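Neagu reorganiza la limpieza de su sala de ladrillo con carros compartidos

La empresa de espacios para eventos Neagu ha cambiado la forma de limpiar y recoger su sala principal, conocida por la pared curva de ladrillo visto. El nuevo sistema, preparado con la firma de mantenimiento Takamov, sustituye el antiguo cuarto de limpieza de la planta baja por carros altos que se quedan en la propia sala.

Hasta el pasado mes de septiembre, el personal bajaba a buscar paños, bolsas y productos cada vez que terminaba un acto. El material volvía al cuarto por la noche y el inventario se hacía a mano.

"Perdíamos 20 minutos en cada cambio de montaje solo en ir y venir", explica Olaia Valcárcel, responsable de la sala. "Ahora los paños y las botellas están en la bandeja de arriba y se cogen al pasar".

El suelo de baldosa blanca brillante, en el que cualquier marca se nota enseguida, se repasa entre un acto y el siguiente. Los ladrillos, de tono anaranjado y con muchas zonas oscurecidas, no se lavan. Neagu ha decidido conservarlos con su aspecto actual.

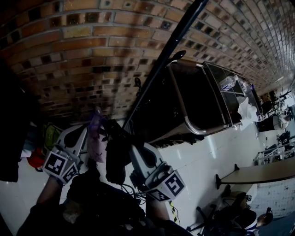
Calendario y presupuesto

El sistema entra en funcionamiento el 26 de enero de 2020. Neagu ha destinado 2.000 euros a la compra de 4 carros y a la reposición de paños y bolsas. Takamov se encarga de la revisión de las ruedas y de la formación del personal, repartida en 2 sesiones.

Según Anselmo Goicoechea, jefe de servicio de Takamov, la parte que más tiempo llevó fue decidir qué se guardaba en cada bandeja. "Los equipos de la mañana y de la tarde tenían costumbres distintas. Hemos dejado arriba lo de uso continuo y abajo los recambios", señala.

Las mesas de madera clara y las estanterías metálicas blancas permanecen en la sala. El antiguo cuarto de limpieza pasa a ser guardarropa en los días de acto.

Las entidades que tengan reservada la sala no deben hacer ningún trámite. Las condiciones de alquiler y los horarios de montaje no varían.

Contacto de prensa: Olaia Valcárcel, Neagu.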